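第四章 第一次洗深色衣物

读到这一章的时候,您的 Gridach 滚筒洗衣机应该已经放平、接好水管,也跑过一遍空筒清洁了。如果空筒清洁还没有做,请先翻回第三章,把那一步补上,滚筒里残留的出厂油味用清水转一圈就能带走大半。我们知道新机器到家,谁都想马上把攒了几天的衣服塞进去,不过第一筒衣服洗得好不好,很大程度上看准备工作,所以请您耐着性子,跟我们一步一步来。

本章专门讲深色衣物:黑色、藏青、深灰、墨绿,还有那些买的时候颜色很正、洗了几回就发灰发白的家居服。浅色和白色衣物请看第五章,羊毛和真丝请看第六章,三类衣物的水温和转速都不一样,混在一起读容易记错。

4.1 开始之前要准备的东西

中性洗衣液一瓶,最好是标明适合深色衣物的。普通洗衣粉也能用,但在冷水里化得慢,容易在深色布料上留下白印子。
细网洗衣袋两三个,拉链头能收进布套里的那种最好。
一块旧的白毛巾,用来试掉色。
粘毛滚筒一个。
随机附送的 Rasten 量杯,杯壁上有刻度,一般放在洗涤剂抽屉里,外面裹着一层泡沫纸,拆包装的时候很容易跟着纸箱一起扔掉。找不到也不要紧,厨房里的量杯洗干净一样用,只是用过之后请别再拿回厨房了。

4.2 试掉色

1. 挑一处不显眼的地方,比如衣服内侧的缝份或者下摆的折边。
2. 用清水把这一处打湿,滴一小滴洗衣液,轻轻揉几下。
3. 把白毛巾压上去,按住半分钟左右再拿开。
4. 看毛巾。毛巾干干净净,这件衣服可以和其他深色衣物同洗;毛巾上有淡淡的颜色,请把它放进洗衣袋,只和颜色相近的同洗;毛巾上颜色很重,请单独洗,头两三次都单独洗。

注意:牛仔布不管试出来结果如何,第一次都请单独洗。靛蓝染料的脾气比较特别,干布试和湿布试常常是两个样子。

有用户来信问过,能不能用盐水或者白醋泡一泡来固色。这个老办法在家里流传很广,我们的售后同事 Rommel Dagdag 的母亲也一直这么做。现在的成衣染料种类很多,盐和醋对其中大部分帮助有限,偶尔泡一次没有大碍,但请在盆里泡,不要把盐或者醋倒进洗涤剂抽屉,时间长了对橡胶密封圈不好。

4.3 整理与装筒

1. 掏空所有口袋。纸巾是深色衣物的头号敌人,一张忘在裤兜里的纸巾,能让您在晾衣架前面站上半个晚上。
2. 拉好拉链,扣上搭扣,扣子倒是可以解开,扣着洗容易把扣眼扯松。
3. 把衣服翻过来,里子朝外。深色布料发白,多半是表面的纤维在筒里互相磨出来的,翻过来洗,磨的就是里面那一层。
4. 用粘毛滚筒把明显的毛发和线头粘掉。家里养猫养狗的朋友,这一步请多花一点工夫。
5. 薄的、小的、带细带子的,装进洗衣袋。每只袋子装到一半多一点就好,塞得太紧,水进不去,洗了等于没洗。
6. 一件一件地抖散了放进滚筒,不要整团塞进去。放好以后,把手伸进筒顶,衣服上方应当还留着一个手掌竖起来的高度。

注意:关门之前,请沿着门口的橡胶圈摸一圈,看有没有衣角或者袖口夹在里面。夹住的布料会在脱水的时候被磨破,门边也可能渗水。

4.4 选程序

1. 按下电源键,等面板上的灯全部亮过一遍。
2. 把旋钮转到“深色”一档。这一档默认用冷水,搅动比较柔和,漂洗比标准程序多一次。
3. 按“预约”键可以推迟开始的时间,最长24小时。晚上装好,清早起来正好洗完,是很多上班族喜欢的用法。不过试出来会掉色的衣物请不要提前打湿了放在筒里等,干着放进去就好。
4. 如果衣物上有汗渍或者领口油渍,可以加按“浸泡”。请先在污渍上涂一点洗衣液,停几分钟再放进去,效果比单靠浸泡好得多。
5. 按下“开始”。听到门锁咔嗒一声,就可以去忙别的了。

关于温度,再多说两句。不少长辈觉得冷水洗不干净,总想把温度调高。日常穿着的深色衣服,冷水配上足够的搅动已经够用;贴身的内衣裤和生病时穿过的衣服另当别论,请按衣物标签上允许的最高温度来洗,颜色稍微淡一点,也比洗不透要好。

4.5 洗衣液放多少

面向普通脏度的半筒深色衣物,洗衣液倒到量杯的第一条线就可以。整筒的,倒到第二条线。水质偏硬的地区可以再添一点点,水质偏软的请减一点点。您家的水属于哪一种,看看烧水壶的内壁大概就有数了,水垢结得快的就是偏硬。

写这一节的时候,我们编写组里争论得最久。Jomar Sebastian 主张写得越少越好,他家里四口人的衣服都用很少的洗衣液,颜色保持得很漂亮;Kastriot Kovačević 则担心用户看了以后放得太少,汗味留在衣服里。最后两个人各让一步,就成了您现在看到的这个写法。您用上一两个月,自然会摸出适合自己家的量,请用铅笔记在本页的空白处,以后换别人来洗也有个依据。

小提示:如果漂洗结束后门玻璃上还挂着泡沫,说明放多了。可以单独加跑一次“漂洗”,下次再减量。柔顺剂不要和洗衣液倒在同一格里,运动面料则请干脆不放柔顺剂,它会影响面料吸汗。

4.6 取出与晾干

1. 程序结束后,门锁要过一小会儿才会松开,请不要用力拉门。
2. 尽快取出来。深色衣物闷在筒里,折痕会特别明显,天热的时候还容易有味道。 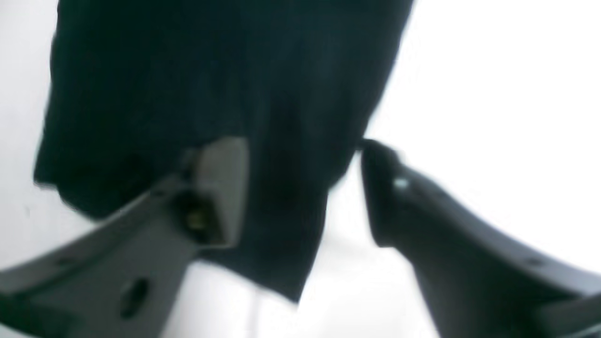

3. 拎住肩部或者腰头,轻轻抖两三下,把袖子和裤腿理直。针织的衣服请用手托着,不要拎着一角甩,湿的时候它很重,容易拉长。
4. 保持里子朝外,挂在通风的阴凉处。非得晒太阳的话,请选清早或者傍晚,避开正午最烈的那一阵。
5. 领口和下摆用手掌抚平,这样干了以后多半不必再熨。
6. 厚的部位,比如裤腰、帽子、口袋底,请捏一捏再收。表面摸着干了,里面常常还是潮的。

如果您同时购买了 Jarna 折叠晾衣架,请把横杆间距调到最宽的一档,深色的厚衣服隔一根杆挂一件。在 December 这样又冷又潮的月份,也就是十二月前后,室内晾干会慢很多,开一条窗缝,或者让小风扇对着吹,比把屋子关紧了烧暖气管用。

使用烘干机的朋友请注意:选低温,并且在还有一点点潮的时候就取出来挂起来。烘过头的深色棉布摸上去发硬,毛絮也多。每次烘完请清理滤网,那一层灰灰的绒毛,下一筒就会跑到您的黑裤子上去。

4.7 常见的小麻烦

衣服上有白色条纹。多半是洗涤剂没有化开。把衣服重新漂洗一遍,下次改用液体的,或者把洗衣粉先用温水调开。

衣服上沾满毛絮。先看看有没有和毛巾、绒布一起洗。等衣服完全干了再用粘毛滚筒处理,湿着粘只会越粘越乱。然后请清一清机器右下角的排水过滤器,方法在第八章。

颜色染到了别的衣服上。请不要晾干,也不要烘,趁湿马上再洗一遍,能救回来的机会要大得多。

脱水时机器晃得厉害。打开门把衣服抖散了重新摆一摆,单独洗一件厚重的连帽衫时,加一两件颜色相近的衣服进去配重。如果还是晃,请回到第二章检查四只脚有没有踩实。

面板上出现数字21。这是进水太慢的提示。请看看水龙头有没有开足,进水管有没有被机身压住。两样都没有问题,就关掉水龙头,拧下进水管,把接口里的小滤网取出来冲一冲,再照原样装回去。

警告:拧下进水管之前,务必先关水龙头、拔电源,并在地上垫一块抹布。管子里总会剩下一些水。

照着做了仍然不行,请打保修卡上 Rivera 服务中心的电话,接通后报出机身背面标签上的序列号。下一章讲浅色和白色衣物,请把试掉色用过的那块白毛巾留着,到时候正好一起洗。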